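Why Does Your Desk Fill Up?

A desk starts its life completely flat and completely bare. You have probably never seen yours in this condition. By the time you had finished breakfast on the day it arrived, there was a pencil case on it, then a library book, then a sock.

So what is a desk for, what are its bits called, and why does everything end up underneath? Get comfortable. You may need to move something off the chair first.

The flat part

The top of a desk is called, with great imagination, the desktop. The picture on your computer screen is named after it, and yours might be just as messy.

Look closely at a wooden desktop and you may see thin streaks running along it. This is the grain. When a tree grows, it makes new wood in layers, one around the outside of the last. Slice the trunk lengthwise and you cut through the layers, and they show up as lines. Some desks are solid wood all the way through. Others have a pattern of streaks printed on paper and sealed on top, so they look like a tree without having met one. You can sometimes tell by checking the end of the board. If the lines carry on over the edge, it may well be real wood. If they stop dead, somebody has been using a printer.

The part with the cubbyholes

Many desks have a shelf unit sitting at the back, split up into compartments. Grown-ups buy these because they believe a thing with its own compartment will go and live there. This is touching.

Compartments do help, though, if you give each one a job. The Turen, a desk my family has owned for longer than it deserved, has 4 of them. One was for paper, one for pens, one for books, and the last was for 'other'. You can guess which filled up first. If you want to try it at home, leave 'other' out and see how long you last.

A cup is a special case. Cups turn up on shelves because a shelf is up out of the way of your elbow. Water travels surprisingly well across a flat surface, and homework soaks it up like a sponge. If your cup must live near your homework, put it higher or further away, and take it back to the kitchen before something grows in it.

The hole

Have you ever found a round hole in a desk and wondered what had chewed it? Some desks have one in the top, and some have one in the panel at the back. It usually has a plastic ring around it called a grommet, which is a splendid word and worth saying twice. The ring covers the raw edge so it doesn't rub against the cords you poke through it. It also makes a tempting place to post erasers. Please don't. They all land behind the desk, and you will be the one sent in after them.

The part underneath

Every lamp, charger and computer needs electricity, and electricity comes out of the wall, down low. Cords have to get from up there to down here, and they are nearly always too long. The Ziner lamp in our study came with 300 centimetres of cord, to reach an outlet 30 centimetres away. The leftover bit has to go somewhere.

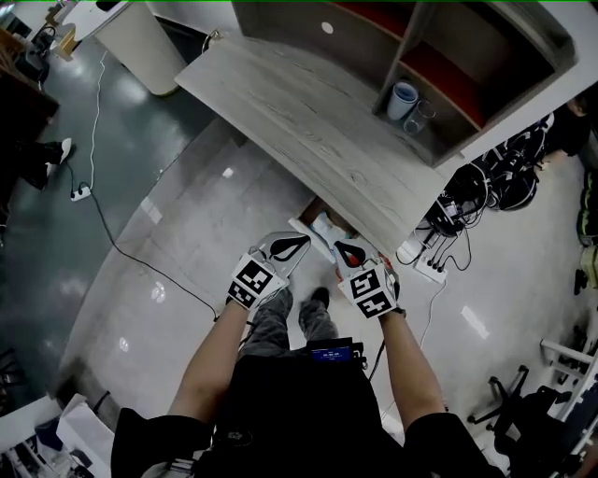

Cords tangle because they are long, bendy and have loose ends. Every time something gets bumped or pulled, an end can slip through a loop, and there are many more ways for a cord to be knotted than to be straight. Add a few black bags to a heap of black cables, as on the right here, and it gets hard to tell what is bag and what is cable. The white power strip is easier to find, with its black plugs in a row of sorts and a thin cord wandering off over the tiles. Meanwhile the cup and the glass are up in their compartment, looking very well behaved. An open box has made it as far as under the desk, a popular spot for boxes.

How to tidy under a desk

Ask an adult to switch the power off and pull out the plugs. This job is theirs, even if you are faster.

Take the bags away first. They are the easy part and it feels like progress.

Free one cord at a time, starting from a loose end. Don't yank. Yanking makes small knots into serious ones.

Coil up each spare length in big, lazy loops and fasten it with a soft tie. Put a label on it, in your favourite colour if you like.

Keep the power strip somewhere dry, with nothing piled on top, and where no one will trip over its cord.

Then stand back and admire the floor. Ours stayed clear until April.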